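The alarm company wanted 423 dollars a month, and for that my brother-in-law got a sticker for the door.

I should be fair. He also got a keypad, nine motion sensors, a siren the size of a lunchbox and a man in a polo shirt who told him the system learned. I was there for that part. I asked what it learned. The man said it learned the building.

"Learned what about it?" I said.

"Its patterns," he said, and gave me a brochure.

The building was a carpet warehouse on the Drirnell road, with a showroom in front and a loading dock behind. Its patterns were that people came in at eight and left at six, and in between they sold very little carpet. I could have told the system that for nothing. But the old alarm had been a bell in a box and my brother-in-law was ashamed of it, and the new one was made by Lumik and came with an app. He signed at the counter, on top of a stack of berber samples, without turning the page over.

I was keeping his books at the time. I turned the page over. It was a five-year contract.

The first alarm came in June, at ten past three in the morning. The monitoring center called him, he called me, and the two of us stood in the parking lot in our slippers while a police cruiser idled by the dumpsters. The officer walked around the place once with a flashlight. Nothing was open and nothing was gone. The app said HUMAN ACTIVITY, ZONE 4, with a little red figure running.

"Better safe than sorry," said my brother-in-law.

The second came four nights later, zone 4 again. After the third, the town sent a letter saying that false alarms would now be billed at 300 dollars each, and I noticed that the letter used the word false while the app was still using the word human.

I called Lumik. I was on hold long enough to do the whole of the petty cash. A young woman finally told me that zone 4 was showing a high confidence score.

"Confidence in what?"

"That there's a person."

"There isn't a person."

"It's over ninety percent," she said, kindly, the way you'd talk to somebody who had just lost a relative. 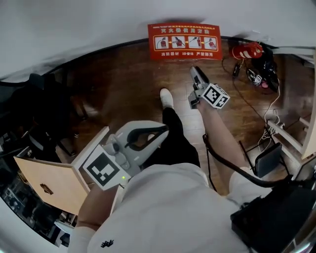
So I decided to sit up with it. I don't say this was brave. I thought it was a moth, or a heating vent, or a loose wire, and I wanted to be the one to find it, because then I could write a letter. I had most of the letter in my head already. I took a thermos and a folding chair and told my brother-in-law to leave the system armed everywhere but the office, where I would be sitting with the lights off and the door open about a foot.

Zone 4 was the remnant room. It had the rolls that were too short to sell and too long to throw out, standing on end along the walls, and a big pile of underlay in the middle. In the dark, with a streetlight coming through the high window, they did look a little like people waiting for a bus. I noted that down. It was the sort of thing that would go well in the letter.

One o'clock went by, and two. The refrigerator in the break room shuddered and quit and started up again. I ate my sandwich. The app on my phone showed nine green dots, and I watched them until I didn't trust my eyes, and then I watched the remnant room.

At eight minutes past three the underlay moved.

It wasn't much. One corner of the pile lifted and went down. Then an arm came out of it, and after the arm a man, sitting up slowly and scratching his neck, and the siren went off over my head like the end of the world.

I knocked over the thermos. He didn't even jump. He looked up at the siren, then at the wall clock, and lay back down and pulled the underlay over himself again, and if I had been a police officer with a flashlight I would have walked right past him.

I knew him, too. He was the night cleaner from Brinkmann, who were supposed to send us somebody twice a week at 117 dollars a visit. I had paid those invoices myself. I had wondered, once or twice, why the floors were never any cleaner.

I killed the siren from the keypad and told the monitoring center it was my mistake, which cost me something to say. Then I went and stood over the pile.

"How long have you been sleeping here?" I said.

"Since the bell," he said from underneath. "Bell never bothered me."

"Didn't it wake you up, this thing?"

"Wakes me every time. I roll over, it goes off. I figured you people would get sick of it and take it out."

I told him that had been my plan exactly.

He gave me his key and left by the loading dock, and I locked up after him. In the morning my brother-in-law asked what I'd found. He had already been on the phone to a salesman at a place called Nokivari, on my advice, about getting something simpler. They were asking 400 down.

I said it was hard to tell. I said I'd want to sit up another night before I blamed the equipment.

"But was it a person?" he said.

"The app thinks so," I said, and went in to cancel the cleaners.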